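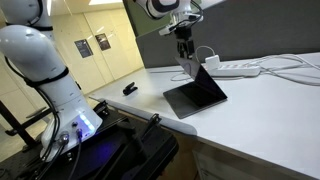
Lucie Grewal has been sorting out other people's desks for 16 years. She started in the back office of a flooring firm in Hemisthorpe, where she was hired to file invoices and ended up moving the furniture. Now she does it for a living, mostly for small offices and people who work from a spare room.

I asked her what she looks at first when she walks in.

"The table," she said. "Before the chair, before the shelves. If the table's wrong you can buy the best chair going and you'll still have a sore neck by September."

She likes a white top. A lot of her clients ask for dark timber and she tries to talk them out of it. "You can see what's on it. A black laptop on a black desk with a black phone next to it, you spend half your life patting around. On white you find things." She admits that white shows coffee rings. Her answer is a damp cloth at the end of the day and no bleach.

Her own table is a Fivberg she bought second-hand for 300 dollars. The legs were scratched and one of the feet was missing, so she cut a piece of rubber to fit. She has had it through two moves.

On laptops she is fairly strict. She doesn't think anyone should work all day looking down at one. "For an hour, fine. Open it, answer your mail, close it. If you're at it all day, lift the screen up and get a separate keyboard. It doesn't have to be a fancy stand. I used phone books for years, when there were phone books."

Cables are the other thing people call her about. She ties them in one bundle, with a wide strap, and leaves slack wherever something has to move. "People pull them tight because it looks neat. Then they shift the desk and something comes out of the wall."

Her business partner, Vlasta Leka, handles the quotes and the buying. The two met on a job at Friesen, a print shop that had run out of room. Leka told me the biggest bill they have ever sent for a single desk was almost 1,000 dollars, and most of that was for an electrician.

"Usually it's an afternoon's work," Leka said. "We charge for the afternoon."

Does Grewal keep her own desk clear? Most of the time, she said, apart from tax season. She leaves the laptop out overnight and puts the rest in a drawer. The drawer she would not let me open.

The pair are starting at Aller next, where the staff have asked for lower tables and more power points along the back wall.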